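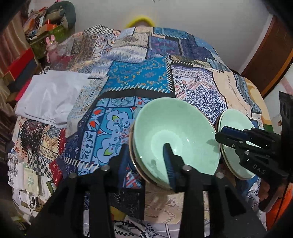 Progress report to the Durano Fund: court and family support, Brerkedley

8 August 2023

1. Purpose of the grant

The Fund supports our work with families bereaved by homicide and with witnesses due to give evidence in serious violence cases. The grant pays for two full-time support workers, a part-time administrator, and the running costs of the Louro rooms, where families may wait, eat and speak to staff in private on hearing days.

2. Work carried out in the period

We received 291 referrals. Most came from police family liaison officers, with a smaller share from solicitors and from relatives who contacted the office directly. Each person referred was offered a first meeting, by telephone or in person, and a named worker for as long as the case remained open.

Staff made 604 visits and court attendances. The second of these took up more time than planned. Three trials were put back at short notice, one of them twice, and families who had arranged leave from work had to be supported through a further wait. We have asked the listing office whether notice of such changes can be passed to us at the same time as it is passed to counsel. A reply is expected in the autumn.

The Louro rooms were open on every sitting day. The kitchen has been brought into regular use, and families may now have a hot meal there without leaving the building by the public entrance. This was requested by several relatives who had been approached by reporters at the main doors. 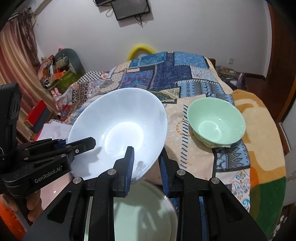 Use of the rooms was heaviest during the opening days of trials and on the day of sentence. Between those points many families preferred to stay at home and be telephoned each afternoon, and we have changed the rota to allow for this.

3. Records and information security

All open cases have been moved to the Numo case system. Paper files are held only where a court order or a document with an original signature must be kept. Transfer of closed cases is under way and is five weeks behind the timetable agreed with the Fund, owing to the need to check older files for material that should have been returned to the police.

4. Staffing

One support worker left in the spring. The post was vacant for over 10 weeks, during which new referrals were shared between the remaining worker and the service manager. The successor has completed induction and now carries a full caseload.

5. Matters for the Fund's attention

Travel costs are above budget as a result of two trials being moved out of Brerkedley. We ask for permission to meet the difference from the unspent salary for the vacant post. No increase in the total grant is sought.

The closed case transfer will be reported on separately when it is complete.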